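The toy library in Clesten is closing its back room for July and I have agreed to sort the odds and ends. A thread, so that my suffering is documented.

1/ Odds and ends, for those who have never had the pleasure, is what's left once every toy with a box has gone back in its box. It lives in tubs. The tubs have lived under a staircase on Laxdal Street since before I moved to town.

2/ The catalogue says there are 348 sets on loan or on the shelf. The catalogue is an optimist. I have met the shelf.

3/ First rule I was given: don't sort by colour. Everyone wants to sort by colour. You end up with a gorgeous tub of red things and not one complete puzzle.

4/ Second rule: don't sort by size. Same problem, except the tub is full of small things and you step on them.

5/ So we sort by "what would a kid call it". Block. Squishy. Animal. Brush. It's the only system I've seen survive past morning tea.

6/ It does mean a lot of arguing over what counts as an animal. If it has lumps and seems sad, it goes in Animal. I don't make the rules - well, I made that one.

7/ For the hard cases I use the grey metal bins. They're beaten up, the paint is coming off the back wall and the floor of the near one looks like someone's been skating in it. I love them. You can't hurt them any more than they've been hurt.

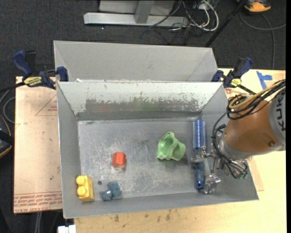

8/ My limit is a handful of things per bin. Any more and I stop looking at them and start stirring them, like soup.

9/ The yellow block is easy. It has studs, it goes in with the other blocks with studs, and there are 1000 of those if there's one. I'd like to thank it for its simplicity.

10/ The red-orange hexagon is trouble. It's a block, sure, but whose? We have three different shape sets missing a hexagon and I suspect it fits none of them. It has the confidence of something that's never fit anywhere.

11/ The green curvy one has been in and out of four categories. Leaf? Vegetable? Bit of a dragon? Someone's parent told me with total certainty it was lettuce, and I wrote down "lettuce (disputed)".

12/ The blue-grey lumpy fellow went straight to Animal under the sad lumps rule. No appeals.

13/ And the blue brush. Every toy library has brushes. There's a doll hair set, a pretend cleaning set, a grooming kit for a plush pony, and then the real ones people used to scrub the toys and put back by mistake. This one has a hole in the end of the handle for hanging up, so I'm leaning towards real. It can have a hook by the sink until someone claims it.

14/ Someone asked why we don't bin the lot and buy new. The Bekatico catalogue would like 53 dollars for a tub of assorted blocks. Assorted! I have assorted. I'm drowning in assorted.

15/ Also, kids don't want new. They want the one-eyed thing from the bottom of the tub. I've watched a toddler walk past a brand new train table to hug a sink plug.

16/ Tips if you're doing this at home. Tip the tub onto a sheet, never the carpet. Start with whatever there's most of. Do the weird stuff last, with a biscuit.

17/ Keep an "unknown" bag and write the month on it. If no one has cried over the contents by Christmas, you may let them go.

18/ Label with masking tape. The fancy labels peel off in the wash and then you find one stuck to your elbow in the supermarket. Mine said DINOSAURS.

19/ My neighbour over on Tristinano Place reckons she's got 3000 loose pieces in her garage alone and has offered to donate them. I've told her we're closed. I've told her the town is closed.

20/ Two tubs done, six to go. The hexagon is on the windowsill while I think about it. If you're missing one from a shape sorter, my messages are open and I will drive it to your house.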